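Handwashing stations at the Inudach schools: tippy taps or piped?

14 replies · 63 shares

marshwren_kt
OK so I am way too excited about this and my family is tired of hearing it, so you all get it instead. Our little fundraising group has been paired with a cluster of primary schools in Inudach, and we've raised enough to put handwashing at every latrine block before the November rains! The question is what kind. The district water office favors a piped line off the Heffernan borehole with proper sinks. Abrehet Bogale, who coordinates on the ground, wants tippy taps first (jug, rope, foot stick, soap on a string) and pipes later. I've read everything I can find and I keep changing my mind. What have you seen work?

pedro_latrine
Tippy taps. Every time. You can build one before lunch and the kids love stomping on the stick. We put them in at a school with 900 students and the line after break was something to see, all of them fighting to go first.

GravityFed
Glad they loved it, but how did those look a year on? I've visited plenty of schools with a row of bare poles and no jugs. Jugs get borrowed, rope rots, and soap is gone in a day. If Heffernan has the yield, pipe it. Kids wash when water comes out of a tap without fuss.

pedro_latrine
Some of ours lasted, some didn't. A jug costs next to nothing to replace, though. When a piped line breaks, you wait for a part and a plumber and everyone goes back to not washing at all.

marshwren_kt
See, this is exactly my problem, I read one of you and nod and then I read the other and nod again. For scale, it's 1,458 kids across the cluster. Biggest school is the one closest to the borehole, smallest is up the hill and would need a pump.

sudsy_in_ohio
Whatever you choose, please budget for soap! A tap with no soap is half a job. Soapy water in a bottle with a hole punched in the cap goes much further than bars, and it doesn't walk off. One spoon of laundry powder in a big bottle of water, shake, hang it up. I get giddy about this stuff, sorry.

GravityFed
Agree with sudsy on the bottles. Disagree with anyone who says hardware is the easy part.

Peadar McGrath
I worked on the Flarkine school program for a good few years and I'd split it. Pipe the big school by the borehole, where the run is short, and do tippy taps on the hill. The thing I'd push hardest is height. We set our first basins for adults and the youngest ones couldn't reach the water, so they just didn't. Now I bring a first grader along when we mark the posts. Best design consultant I ever had!

marshwren_kt
Peadar, I love this. I'm stealing the first grader.

pedro_latrine
Splitting is fine by me as long as the hill school doesn't get forgotten once the sinks have had their ribbon cutting. I've seen that happen.

GravityFed
Fair point, and I'd sign up for the split. Put the hill school first in the schedule. I still want to see the yield test from the end of the dry season before anybody buys pipe. A test done right after the rains tells you very little.

tallboots
Did anyone look at the Clelulell drums? It's a barrel with a few push taps around the bottom. Ours holds 200 liters and gets filled in the morning by the older class. Sort of halfway between the two camps here. Drainage is the weak spot, you need a gravel pit under it or you end up with a mud bath and mosquitoes.

sudsy_in_ohio
Ooh, yes to the gravel pit. Plant a banana next to it, they drink up all that runoff.

marshwren_kt
Hadn't heard of the drums, reading up tonight. I talked to Abrehet on Sunday and she's keen on the split too, with one condition: the head teachers pick the spots, and they have to be on the path between the latrine and the classroom. She says if kids need to turn left for it, they won't. I'll post her list when I have it.
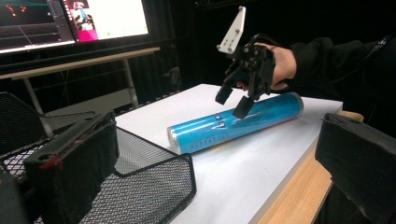
Update: Abrehet's list for each school

marshwren_kt
Pasting it as she sent it:
- Station on the path back to class, in shade if there is any
- Two heights, small kids and big kids
- Soapy water bottle tied on, spare one in the office
- Gravel under every outlet
- Refill duty written on the classroom wall, changes weekly
- Girls' block gets its own station, inside the screen wall

Peadar McGrath
The last one is gold. Please don't let it get cut when the money gets tight.

GravityFed
Good list. I'd add a shutoff valve at every block for the piped school, so one leaking tap doesn't take out the rest. And ask about that yield test!

marshwren_kt
Asking tomorrow morning. Thank you all so much, this is the most fun I've had with a spreadsheet in ages.

Share this thread · 3 people following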